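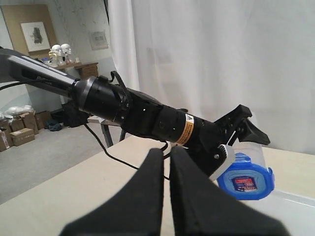
Coswood Craft Workshop
Jewelry bench room: safety checklist with comments

Checked by: Emlyn Gwilliam
Date: 21st September
Covers: metal bench, soldering corner, resin table, glass and china station, storage
Marks: OK / FIX / STOP (do not use until fixed)

1. Doors and walkways

Main door opens fully: OK
Back door opens fully: FIX
Comment: Sticks at the bottom. Needs planing. It can be pushed open with a shoulder but that is not good enough with a class in.

Walkway clear from soldering corner to both doors: OK

Floor swept, no wire ends: FIX
Comment: Copper offcuts under the metal bench again. Sweep after every session, including short ones. A magnet will not pick up copper or brass, so use the brush.

2. Soldering corner

Extractor fan runs and pulls air: OK
Comment: Tissue test done at the hood. Filter changed in July.

Torch hoses, soap test: OK on the Griffiths torch. STOP on the older torch.
Comment: Bubbles at the regulator end. Tagged and put in the locked cupboard. I would replace the hose and the washer together.

Heat-proof boards: FIX
Comment: One is cracked through. Throw it out. The others are marked but sound.

Quench bowl filled before lighting up: OK

Pickle pot lid fits, copper tongs only: OK
Comment: Steel tweezers were lying next to the pot. Moved them to the drawer. Steel in the pickle will plate everything pink.

Unknown metals kept away from the torch: FIX
Comment: The found-objects tray has old keys, plated spoons and bits of costume chain all mixed together. Some cheap castings contain lead or cadmium, and galvanized pieces give off zinc fumes. Anything we can't identify gets cold joined — rivets, jump rings or wire — and does not go near a flame. Please label the tray to say so.

3. Cutting and drilling

Goggles, one pair per seat: FIX
Comment: Enough pairs, but three are scratched too badly to see through. Order new ones.

Drill press guard in place: OK
Comment: Belt cover screw was loose. Tightened.

Flex shaft, no splits in the sheath: OK

Long hair and sleeves notice on wall: FIX
Comment: It has faded. Print again in larger type.

Vise and bench pins secure: OK
Comment: The pin at the window end has been sawn nearly to the clamp. It will do for now. Replace before the next beginners' course.

Tin snips stored closed: OK

4. Glass and broken china

Shards in lidded rigid tubs: OK

Nippers used with goggles and a box or bag over the cut: see comment
Comment: I could not check this without a class in. The last instructor's notes say people forget the bag on the second or third plate. Remind them at the start and again after the break.

Edges ground wet: OK
Comment: Sponge in the Nurkar grinder was dry when I got here. Filled it. China dust should never be raised dry, and that goes for sanding by hand as well.

Wipe-down with damp cloth, no dry brushing: FIX
Comment: There is a dry brush hanging at this station. Take it away.

5. Resin and glue

Nitrile gloves in all sizes: FIX
Comment: No small left. Medium and large fine.

Resin and hardener in date: OK
Comment: The Zamer resin has the longer cure time, so molds stay on the top shelf with a card saying when they were poured.

Mixed leftovers allowed to set before going in the trash: OK
Comment: Thin layers only. A deep cup of mixed resin can get hot enough to smoke.

Glue caps on, nozzles clean: OK

6. Plastic and fabric

Heat gun cord and plug: OK

Plastic sorted by number before heating: FIX
Comment: Bottles marked 1 and tubs marked 5 are all right under the heat gun with the fan on. Nothing marked 3, that is PVC. I found two pieces of it in the shrink box and removed them.

T-shirt scraps away from heat: FIX
Comment: The scrap bag hangs too near the soldering corner. Move to the hooks by the sink.

7. First aid and fire

Extinguisher gauge in green: OK
Fire blanket reachable: OK
Eyewash in date: OK
Burn dressings: FIX
Comment: Box is open and half used. Restock, and add fine-point tweezers for metal splinters.

To be done before the next class: back door, torch hose, burn dressings, small gloves, goggles. The older torch stays locked up until the hose has been tested again and signed off on this sheet.

Signed: E. Gwilliam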